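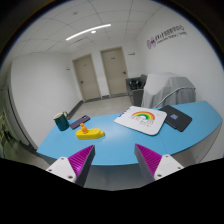
Workshop > Builds > Hand-held tools > Two-finger gripper

Tips for building a hand-held gripper

These notes cover a two-finger gripper you hold and work yourself, with soft ribbed fingers and a camera mount. Most of the work can be done at a kitchen table. The printing and drilling on ours were done at the Storkiver workshop in Pritstead, where the shared bench is open on Sunday and most evenings. The same fingers will go on an arm later if you keep the hole spacing the same.

Before you print anything

Measure the things you want to pick up. Do this first, with calipers or a plain ruler, and write the widest one on the drawing. Our first pair opened to 80 mm, and a mug went in only when it was lined up dead straight. Allow extra room on both sides of your widest object so you don't have to aim so carefully.

Decide which way the handle faces. If you are left-handed, mirror the trigger side now, because the wire path follows it.

Print one finger and one mounting block before you print the second set. Fit them together dry. If the finger needs a hammer to go into the block, the block is too tight and will split when you drive the screws.

Printing the fingers

The ribbed fingers need a flexible filament. We used Uvix Soft in magenta. Any rubbery filament that your printer can feed without jamming will do. Print slowly, and turn off any setting that speeds up thin walls.

Lay the finger on its side on the bed so the ribs run in the same direction as the layers. Printed standing up, the ribs peel apart where they meet the front face.

Keep the spool in a sealed tub with a drying pack between sessions. Flexible filament that has sat out on a shelf all through February will string badly, and picking strings out from between thin ribs with tweezers takes most of an evening. A quick pass with a heat gun on low gets rid of the finest hairs. Keep it moving.

Do not sand the ribs. Sandpaper tears them. If the gripping face feels slick, wipe it with rubbing alcohol and let it dry. If it is still slick, rough up the face only, with 80 grit, in short strokes across the ribs.

The mounting blocks

Print the blocks in a stiff plastic. White shows dirt, but it also shows cracks, and cracks are what you are looking for.

Each block takes two screws on its outer side. Drill the holes out by hand after printing, with the bit held in a pin vise. A power drill melts the hole and leaves it oval. Start each screw by turning it backward until you feel it drop into the thread, then go forward.

Tighten all the screws halfway, close the fingers, check that the two faces meet, and then tighten the rest. If you tighten one side fully first, the other finger will come in crooked and you will spend time looking for a fault in the print.

A drop of thread lock is fine on metal parts. Keep it off plastic. Some kinds make plastic brittle, and the block breaks at the hole a week later. Use a nylon-insert nut on the far side if you need the screw to stay put.

The linkage

The linkage is the part that joins the trigger to both fingers. We copied the Jenkins layout from the workshop's pattern drawer, which uses one sliding bar and two short arms. The two arms must be the same length. Print them together in one job, stack them on a pin, and file any difference off before you fit them.

Put a washer on both sides of every pivot. Plastic rubbing on plastic squeaks and then sticks. A little dry lubricant is enough. Oil collects dust and ends up on the fingers.

Our second linkage got through 3,000 squeezes before a pin worked loose. We kept count on a tally sheet taped to the bench, a mark for every ten. Check the pins long before that, and replace any pin you can turn with your fingernail.

Camera mount

A wide lens is best for a hand-held gripper. Mount it so that both fingertips are always in view, open and closed. If you can see only one fingertip, move the camera back before you tilt it, and then try again.

Print the mount as a separate piece from the handle. You will change the angle at least twice — probably more — and reprinting a whole handle for a few degrees is a waste of filament.

Mark the final position with a scratch or a paint line across the joint. After a knock you can see at a glance whether the camera has shifted.

Run the cable down the back of the handle with some slack at the hinge. Tie it at the top and the bottom only. A cable tied along its full length pulls at the plug each time the trigger moves.

Record at 1,080 lines to begin with. Higher settings fill the card fast and tell you nothing more about how the fingers meet.

Trying it out on a table

Use ordinary things of different shapes. A mug with a handle, a phone, something thin and flat, and something long and low will find most of the faults between them. A plain table top is easier to work on than a patterned one.

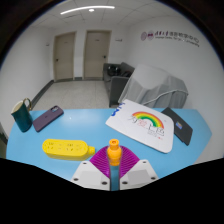 Ribbed fingers on their white blocks, with the mug and phone toward the left of the table.

Start with the mug. Go for the body first and the handle later. A thin handle needs the fingertips to meet squarely, so it is a good check on the linkage, but it is a poor first test.

Put the phone in a case and work low over the table. A phone lying flat is hard for soft fingers, which slide over the edge and close on nothing. Come in from the long sides with the tips just touching the table. If the ribs fold under, you are pressing too hard. Use an old phone if you have one.

Flat things such as a pad or a folio are harder again. Slide them to the table edge until a corner hangs over, then grip the corner from above and below. You may also want to lift one flat thing off another, and for that it helps to set them down overlapping at an angle so there is a corner to aim for.

For anything long, grip at the middle. If one end dips, let go, set it down and move along toward the heavy end.

Work through nine grips on each object before you change anything. Change one part at a time and go through the same nine again. Write the results down as you go, in pencil, with the print settings at the top of the page.

Stop when your hand gets tired. A tired hand squeezes harder, and then the notes are about your hand.

Common faults and what to try

The fingers meet at the base but not at the tips. The blocks are angled too far out. Put a thin shim behind the lower screw of each.

The fingers meet at the tips and gap at the base. Same fix, upper screw.

The grip is fine on the mug and slips on the phone. Clean the faces with rubbing alcohol. Clean the phone case too.

One finger moves before the other. Check the short arms for length, then check the washers. A missing washer is the usual cause.

The trigger does not spring back. The spring is weak, or the cable is caught in the slot. Look at the cable first.

A rib has torn. Small tears near the tip can be left alone. A tear where the rib joins the gripping face will spread, so print a new finger. Always print spares in pairs from the same spool.

Storing it

Leave the fingers open. Soft ribs kept squeezed together in a drawer take a set and stay bent. Hang the gripper by the handle, away from a sunny window, and take the battery out of the camera if it will not be used for a while.

Keep two spare screws in a small bag taped inside the handle — the short ones are a size the hardware store in Pritstead does not stock.

Related pages

Drying flexible filament in a kitchen oven (and when not to)
Pin vises and small bits
A bench hook for printed parts
Stopping squeaks in plastic hinges
Cable slack for moving joints
Labeling spools so you can read them later

Contact Storkiver Workshop | © Storkiver Workshop, Pritstead | Back to top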